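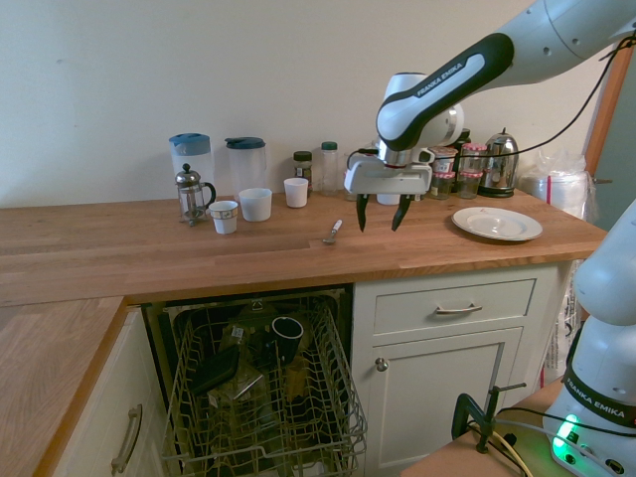

Seit dem 29. April 2023 haben wir bei Comham eine Tabelle, in der steht, welcher Greifer was fallen lässt. Sie hat 117 Zeilen und ist damit das längste Dokument, das unsere Gruppe je freiwillig gepflegt hat. Auslöser war die Frage, ob wir für die Küchenaufgaben beim weißen Parallelgreifer bleiben oder auf den Kravets umsteigen, der laut Prospekt »universell« ist. Ein Wort, bei dem man in der Robotik schon mal die Versandverpackung für den Rückweg aufhebt. Gegriffen wurde, was in eine Küche gehört, und die Rangliste der Gemeinheiten führt der Löffel mit dem weißen Griff an, der vorn auf der Holzplatte liegt. Zwei Finger, die senkrecht von oben kommen, haben bei so einem flachen Ding wenig Spielraum: ein bisschen zu hoch, und sie schließen sich sehr elegant um Luft. Ein bisschen zu tief, und der Franka bleibt mit Kraftüberschreitung stehen und möchte entsperrt werden.

Die Regeln waren schlicht. Gleicher Arm, gleicher Regler, gleiche Kamera, 80 Griffe pro Gegenstand und Greifer. Als gelungen galt ein Griff, wenn das Objekt angehoben und 30 Sekunden gehalten wurde. Lensa Feyisa wollte ursprünglich länger halten lassen, hat sich aber nach dem ersten Vormittag neben der Stoppuhr umentschieden.

**Parallelgreifer, Standardfinger.** Bei Bechern ordentlich, sofern man am Rand zufasst. Papierbecher überleben das, wenn die Greifkraft heruntergesetzt ist. Wer sie nach der Tasse nicht zurückstellt, bekommt etwas, das an eine Eistüte erinnert. Teller vom Rand her: geht, sieht aber jedes Mal so aus, als würde es gleich nicht mehr gehen.

**Parallelgreifer, Finger mit Masix-Auflage.** Weiches Material, angeblich spülmaschinenfest, was wir nicht getestet haben. Glas rutscht deutlich weniger. Dafür klebt dünne Folie gern an der Auflage und kommt beim Öffnen nicht mit herunter. Svyatoslav Horobets hat dafür eine Abschüttelbewegung programmiert, die sehr beleidigt aussieht und zuverlässig funktioniert.

**Kravets, drei Finger.** Bei runden Sachen klar vorn, Gewürzgläser sind ihm ein Vergnügen. Beim Löffel fast so hilflos wie die Konkurrenz, nur mit einem Finger mehr. Außerdem ist er so breit, dass er zwischen eng stehendem Geschirr den Nachbarn gleich mit abräumt. Im Prospekt würde man das vermutlich »Mehrfachgriff« nennen.

Zum Regler noch ein Wort, weil danach gefragt wurde: Impedanz, die Steifigkeit in z heruntergedreht. Mit reiner Positionsregelung haben wir angefangen und nach zwei Kratzern in der Arbeitsplatte aufgehört. Die Kratzer sind geölt und offiziell Maserung.

Ein Kabelproblem gab es auch. Beim Drehen des Handgelenks kam die Leitung zum Greifer dem Arm in die Quere, und eine Weile hielten wir das für einen Kalibrierfehler der Kamera. Wir haben 1.047 Aufnahmen neu ausgewertet, bevor jemand auf die Idee kam, das Kabel anders zu verlegen. Die Kamera war völlig in Ordnung und hat keine Entschuldigung bekommen.

Vorläufiger Stand: Wir bleiben beim Parallelgreifer mit Masix-Auflage, der Kravets kommt ins Regal für alles Runde. Im Juni leiht uns Flerkow einen Sauggreifer. Lensa hat ihm in der Tabelle schon eine Spalte angelegt, Svyatoslav hat beim Löffel vorsorglich »nein« eingetragen. Wer eigene Gegenstände beisteuern möchte, stellt sie bitte beschriftet ins Labor. Erbstücke nehmen wir nicht an.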